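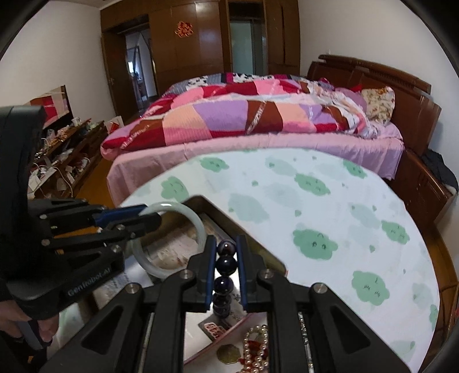
Figure 1. A strand of dark beads with a purple sheen.

Unit 4: Describing Costume Jewelry for a Collection Record
Briltside Evening Program, Decorative Objects. Instructor: Alby Ellery

Required reading for this unit is the Lerkik handbook, pages 130 to 144. Students should complete the reading before the Saturday session.

4.1 Purpose of the record

A collection record allows a reader who has never handled an object to identify it and to tell it apart from similar objects. Records are written in plain terms. The cataloger states what is observed first and enters any opinion on date, maker, or material in a separate field, together with the grounds for that opinion.

4.2 Order of entry

Each entry begins with the object name, followed by form, color, surface, fastening, measurements, and condition. Color is recorded under daylight where possible. Dark beads are a frequent source of error: black glass, deep purple glass, and dyed stone can look alike indoors, and the record should say "dark" until a strong light has been used.

4.3 Material

Glass usually feels cool and heavy for its size. Plastic warms quickly in the hand. Jet is light and warm to the touch, and was widely copied in black glass during the nineteenth century. The hot needle test described in older manuals damages the object and is not permitted in this course.

4.4 Stringing

Record whether the thread is silk, cotton, nylon, or wire, and whether knots are present between beads. Knots limit wear at the drill holes and reduce loss if the thread breaks. Necklaces with worn thread are stored flat and are never hung.

4.5 Measurements

Length is given in millimeters, with the clasp closed and the strand laid straight. A long rope in the Ravn study group, for example, is entered as 556 mm, with the largest bead at 13 mm.

Assignment

Prepare one complete record for a necklace from the Nurkis study box. The description field should not exceed 400 words. Records without a condition note will be returned ungraded.

This site uses cookies to remember your preferences. By continuing to browse, you accept our cookie policy.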